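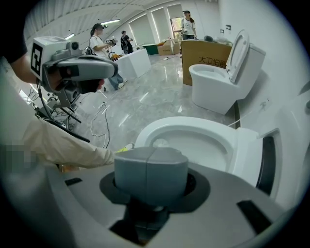 Right, so we are at the stage of the bathroom job where there are more toilets than people who want to use them, and I have become a woman with Opinions about bowls. Bear with me, this may be a long one 🧵

I went in thinking white is white and a loo is a loo. Then Delia, who has fitted more of them than I've had hot dinners, made me look at the shape of the tank and how the base meets the floor, and now I can't stop doing it in other people's houses (sorry, Pádraig, yours is lovely).

My heart is with the one-piece. No join between bowl and tank, so no grubby little ledge to go at with an old toothbrush, and the curved pedestal wipes down in one go. The squarer tank looks smart though, and Mum says you can stand a plant on it!

Things I wish I'd measured before November: the distance from the wall to the middle of the waste pipe. Ours is 200 mm. I had to ring Haltura twice to check which models would go on it, and the very patient person there talked me through it both times.

Also, keep the cardboard box until the thing is fixed down and flushed a few times. We threw ours out last time and then had to send the seat back wrapped in a bath towel and 6 bin bags.

Delia's coming at two to talk about soft-close lids, and I've got biscuits in. If anyone has lived with a one-piece for a few years, do tell me how you get on with it, especially if you've had to change the flush valve.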